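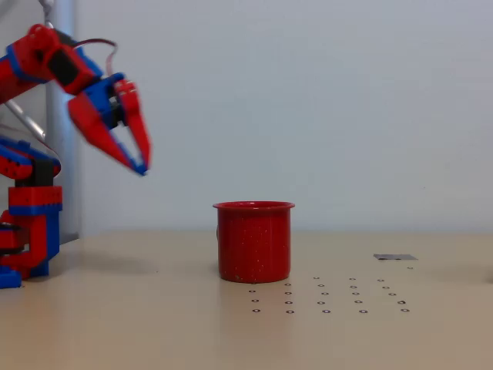 Red mug on the beige table.

The Conero pour-over kettle, six months in

I bought the Conero in May after my old stovetop kettle finally rusted through at the seam, and I've used it every morning since, plus a lot of afternoons I probably shouldn't have. So this is a long-haul review and not one of those "I opened the box and it's shiny" ones.

First thing: it's loud. My sister-in-law's kettle purrs. Mine sounds like a small plane for the first minute and then settles down to a hiss. If your kitchen shares a wall with a bedroom, think about that. Mine does, and I've been told about it more than once.

But oh, the pour! The spout is long and thin and the stream comes out slow and steady even when the kettle is full, which my old one never managed (I used to dump water all over one side of the filter and call it technique). You can go in tight little circles and stop dead without a dribble down the front. I make better coffee now and I haven't changed beans. I still get the dark roast from the Drudton market, same grinder, same cheap paper filters.

It holds 700 ml to the max line. That's enough for two mugs if you rinse the filter first, just barely. If you've got people over you're boiling twice, and the second boil is quicker but still feels long when three people are standing there holding cups. I wish they made a bigger one.

The temperature dial is where I get grumpy. It moves in steps of five degrees, fine, but the numbers are printed in pale gray on silver and at 6 in the morning I can't read a thing. I put a dot of nail polish at my usual setting. Works great, looks terrible. There's also a keep-warm button that shuts itself off after half an hour, and no way to change that. I've gone back for a second cup so many times and found it lukewarm.

Cleaning: our water here in Platbridge is hard as nails, so I get scale on the bottom every couple of weeks. White vinegar and water, boil it, leave it, rinse it twice. The opening is wide enough for my hand, thank goodness – the Plattner I tried before this had a lid the size of a jam jar's and I sent it back. The Plattner did have a nicer handle, I'll give it that. The Conero's gets warm near the top if you grip it high, so grip it low.

One thing has gone wrong so far. The little rubber foot on the base came off in the second month. I glued it back on and it's been fine. I wrote to the company and they offered to mail me a new one, very friendly, and then it never came. I haven't chased it.

The cord is 50 cm, by the way, so measure to your outlet before you order. I had to swap places with the toaster.

Would I buy it again? Yes, mostly for that spout. If you only make tea, save your money and get anything with a switch on it. If you do pour-over every day, go for it, and wait for the fall sale if you can stand to.

Four stars. It'd be four and a half if I could read the dial.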